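Call for participants: working group on safe practice for two-arm tabletop robots

Trernum is looking for people to help write a practice guide for two-arm robots that handle household objects on a shared table. The guide is meant for small labs and workshops where operators reset the table by hand between runs. The first meeting is in May, online, on a Monday at 4 p.m.

A first draft exists. Salma Salem and Aleksi Kinnunen put it together from site notes and from comments sent in by Pistell and El-Sayed. It covers table layout, speed limits during setup, cable routing, stop buttons, and what to write down after a collision. Several sections are thin, and the one on handing an object from arm to arm has not been started. 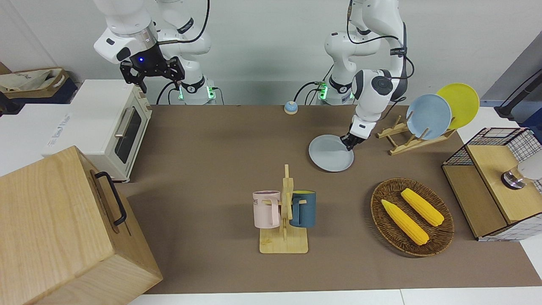
Who has to be out of reach before the arms are switched from hold to run?

Everyone, including the person who placed the objects. The draft asks the operator to say "clear" out loud and wait for an answer from anyone else at the station before starting. Whether a light curtain can replace the spoken check is one of the points the group will have to settle.

What participants will do

You will read one section of the draft every two weeks and send written comments. You will also try the section's checklist at your own station and report which steps were skipped, misread, or done in a different order. We want reports from people who run the robots daily as well as from those who write the rules for them. Meetings last an hour. Minutes are kept by Ghizlane Slaoui and go out by the end of the same week.

The section on reach and shared space comes up first. The current text says that when both grippers work close together, one arm should hold position while the other approaches the object. Some sites think this is too slow for routine work and would prefer a minimum distance between the wrists.

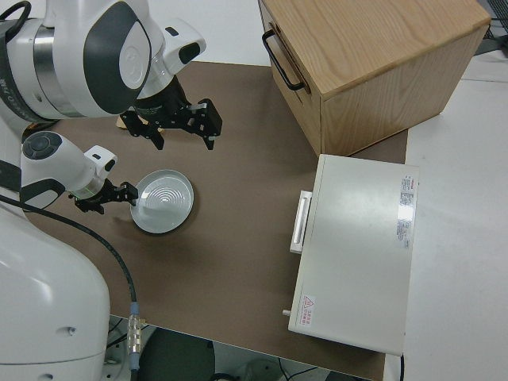 They have been asked to propose a figure and explain how it would be measured, and the same goes for anyone joining now who disagrees with the wording. Comments that only say a rule is impractical will be noted but can't be used in the text.

Who can apply

Operators, technicians, safety officers, and lab managers with at least six months of work near robot arms. No degree is required. You need permission from your employer to share checklist results. Site names are removed before results go to the group.

Payment

Participants receive $1000 for the full term. Section leads, of whom we need 2, receive $2000. Travel is not covered, as all meetings are online.

How to apply

Send a one-page letter to Nouhaila Naciri at Trernum, quoting reference 1218. Say which robots you work with, what your usual tasks are, and which section you would most like to review. Please don't attach incident reports at this stage. Questions about payment go to Said Fawzy.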